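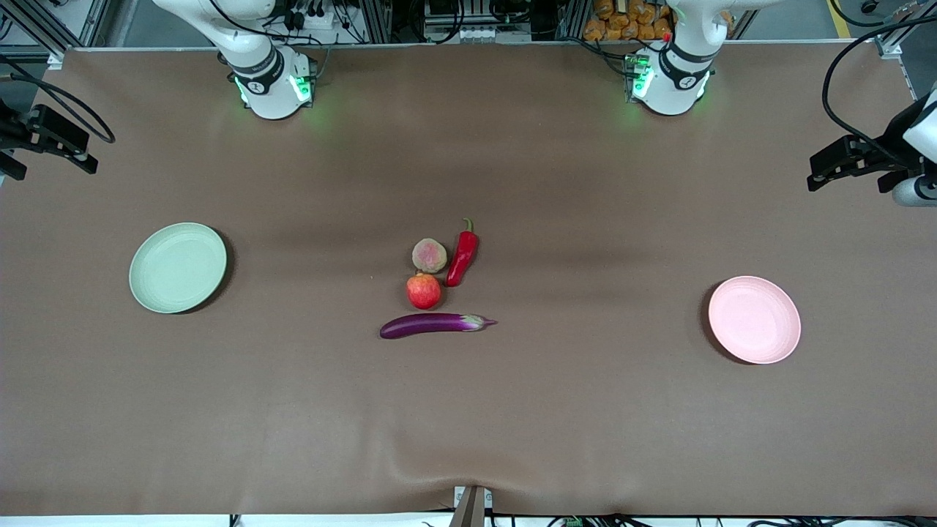 The quote for the second pair of arms came in last month and I have been sitting on it ever since. It is one page long. The quote for the first pair was also one page long, and I remember thinking what a nice clean document it was. Three line items, a shipping charge and a signature box.

I run purchasing for a small outfit that builds sorting and packing cells, mostly for food people. I am not an engineer. I did two years of night classes in bookkeeping and then got very good at reading the back side of purchase orders. So take what follows as the view from the desk where the invoices land. People at the bench will tell you a different story, and some of them have told me it loudly.

The question on my desk is simple enough. Our produce station has two arms on it and one table. Soomro, the distributor we bought from, would like us to have four arms and two tables. Our own engineers would like that too. I would like somebody to show me why.

What the arms do all day

They pick up vegetables and put them on plates. That is the current stage of the work: a peach sort of thing, a chili pepper, a pomegranate, an eggplant, a green plate and a pink plate. Sort them this way, sort them that way, clear the table, lay it out again. It looks like the world's most expensive lunch prep. I understand why they do it. An eggplant is long and slick, a pomegranate is a ball with a crown on it, and a chili pepper is skinny and comes at you at an angle. If you can handle those four you have learned something about handling groceries.

How much have you learned? I ask that at every budget meeting and I get a lot of hand waving. "It generalizes" is the usual answer. Fine. Generalizes to what? Our customers don't ship one eggplant at a time on a smooth brown cloth under nice even light. They ship it by the crate, with leaves in it.

I'm not trying to be cruel. I think the bench work is good and worth paying for. I just don't think the bench work, as it stands, is an argument for twice as much bench.

The part of the price that isn't on the quote

When we bought the first pair I built a spreadsheet, and the arms were the big number at the top. I was proud of that spreadsheet. It had a contingency line.

Then the rest of the bills came. Grippers were separate. I knew that one, to be fair. Mounting was separate. The aluminum framing for the corners of the table came in lengths that were all a bit wrong, so we paid for cutting, and then the fittings that join the pieces came in a bag from a different supplier at a price that made me call and check whether they'd typed it right. They had. Cables, and then longer cables, when someone found out that an arm reaching to the end of the table takes its cable along with it. Power strips. A rack for the electronics. Little brackets. I have an entire folder of little brackets.

By the time the station was running, the stuff that was not on Soomro's nice clean page had come to 70 percent of what was on it. I went back through it twice to be sure. I don't blame Soomro much. They sell arms. But their salesman stood in our shop and talked about a "turnkey dual setup," and I would like to know which key he had in mind.

So for the second pair I did the thing I should have done the first time, and started at the bottom of the list. I took every invoice from the first build with a total under a few hundred dollars and added those up first. It took me most of an afternoon. There were more of them than I want to admit to, and the pile was bigger than either of the grippers.

If you are planning one of these and you take one thing from this post, do that. Find someone who has already built a station and ask to see the small invoices. They'll show you the big ones happily.

Floor space is a cost, and I will die on this hill

A second table needs a second patch of floor. Everyone treats our floor as free, as though it came with the building. Well, the building came with a lease, and I pay it every month, so I have a pretty clear idea what a patch of floor costs.

We have lines painted on that floor. People are supposed to stay on one side of them and equipment on the other. What happens in practice is that stock creeps. It goes on a shelf, then on a cart beside the shelf, and then the cart starts to feel permanent. I've already got more bagged stock back there than I have a good home for, and a second station would need to go pretty much where the overflow lives. So now the second pair of arms also costs me shelving somewhere else, or an off-site unit. I got a price on the unit. It went in the spreadsheet. The engineers think that's petty.

Hours

This is the argument I take seriously, so let me give it a fair shake.

Amna Talpur runs the produce station. Her case for a second one goes like this. Every time the team wants to change something – a different finger on the gripper, a new plate height, whatever – the station stops earning its keep until the change is in and checked. With two stations, one can run while the other is in pieces. She's right that this would help. She is also the person who has to explain to the customer why a thing is late, so she has earned a hearing.

I asked her to keep a log for me. Nothing fancy, a sheet of paper on a clipboard, one line each time the station was stopped and why. She did it without complaining, for which I owe her a coffee. Out of a 14-day stretch, the station was down for changes on three of those days. Three! I had been told in the meeting that it was "constantly" down.

What surprised me more was the other column. The station was idle a good bit longer than it was being changed, and the reason written there, again and again in Amna's handwriting, was "waiting on person." Someone had to lay the table out again. Someone had to look at the results. Someone was at lunch, or at the dentist, or on the phone with me about brackets.

Two more arms won't lay out a table. A part-time person would, and I priced that too, for a year, and it came in under the cost of the arms alone before I added a single cable. I put this to the room. There was a silence, and then someone said that a person isn't a capital expense. True enough. I know which budget it comes out of, thank you. It all comes out of the same bank account.

Amna, I should say, thinks I'm reading her log wrong. She says people were waited on because they were off working on changes that couldn't go onto the station yet. There may be something in that. I've asked her to keep the clipboard going through July with an extra column, and if the column says what she thinks it says, I'll eat my words in front of everyone.

Comparing quotes, for what it's worth

I did get two other prices. Imton makes a lighter arm that would cost us a fair amount less, and their rep was pleasant and answered the phone. But mixing makes means two sets of spares, two sets of software and two things for our people to be good at. Whatever we'd save on the purchase we would give back in a year, and I'd be the one storing the spares.

Pismont offered a lease. I like leases in theory. This one ran 36 pages when the man had described it as "pretty standard," and it had a clause about returning the equipment in "original operating condition." I asked what that meant for an arm that has had brackets bolted on and a gripper swapped out. He said he'd get back to me. I called again and he said he would get back to me. If the answer were a good one I'd have it by now.

And Soomro's own quote has a discount on it, 13 percent, good if we sign before the quarter ends. I've been buying things for a long time. The discount that runs out at the end of the quarter has a way of coming back at the start of the next one, maybe with a different name. I would not build a plan on it and I would not be rushed by it. I did ask them to put the cables, mounts and framing on the same page as the arms this time. The revised quote has been "with the applications team" since then.

What I've recommended

For now: no second pair. Instead, one spare gripper of the type we already own, so that a finger change can be put together and checked off to the side and then swapped in. That's Amna's idea as much as mine, and it goes after the real downtime for a small slice of the price. Half days of a bench tech to do the layouts. A proper home for the bagged stock, which I want whatever happens. And one set of longer cables kept on a hook, labeled, where I can see them.

If the Celtton job comes through, the math changes and I'll redo it. Celtton would want two product lines running side by side and you can't do that on one table however clever you are with the schedule. But they've been about to sign since before we owned any arms at all. I have watched people buy equipment for a customer they didn't have, and then go looking for a customer to fit the equipment. I've also had to sell that equipment afterward, and you'd be amazed what a crate of perfectly good machinery doesn't fetch.

I have had some pushback already, mainly that a small shop has to spend ahead of demand or it stays small. Maybe. I'd want to hear from people who did go from one station to two, and especially what the second one cost once everything was in. Small invoices included. Comments are open below, and if you sell robot arms for a living please say so when you post.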